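4 min read

Section 3: Sorting and boxing small items

This section of the Drorstead home storage guide covers toys, bottles, cups and other small things that end up loose in a bedroom. Read it through once before you begin. Allow 80 minutes for a first sort.

3.1 Set up the work area

1. Clear the top of the bed and leave one sheet on it. A patterned sheet is fine, but very small parts are easier to find on a plain one.
2. Take the lid off the box and lay it on the bed with the inside facing up. The lid is your sorting tray.
3. Keep the box itself on the floor, within reach.

Note: Write on the inside of the lid if you like – pencil can be erased later.

3.2 Sort

4. Put everything that still needs a decision to one side of the lid.
5. Move items into the lid one at a time. Check each toy for cracks and missing pieces.
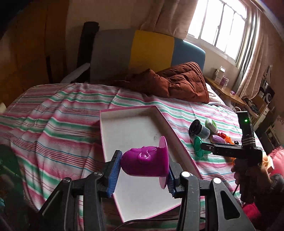 6. Lay rounded toys on their sides if they will not stand. Those with a wide, flat base can be stood up once the box is packed.
7. Close all bottles firmly. Do not box a bottle that leaks.

CAUTION: Keep small parts away from children under three.

CAUTION: Do not load the lid with more than 2 pounds and then lift it by one edge. The corners may split.

3.3 Pack and label

8. Line the box with a cloth. Heavy items go in first, cups and hollow toys on top.
9. Fit the lid without forcing it. If it bulges, take something out.
10. Write the contents on a Jokmont label, size 300, and stick it on the short side of the box.

Replacement lids are listed under part number 1032.

Comments

Brurnine: Step 9 should be in bold. I split two lids before I read it.

Jadwiga Jakubowski: Can the labels be peeled off again? Mine left glue behind in March.

marciniak_k: Warm soapy water got the glue off for me.

Contact us | © Drorstead | Page updated 8/27/24 | Back to top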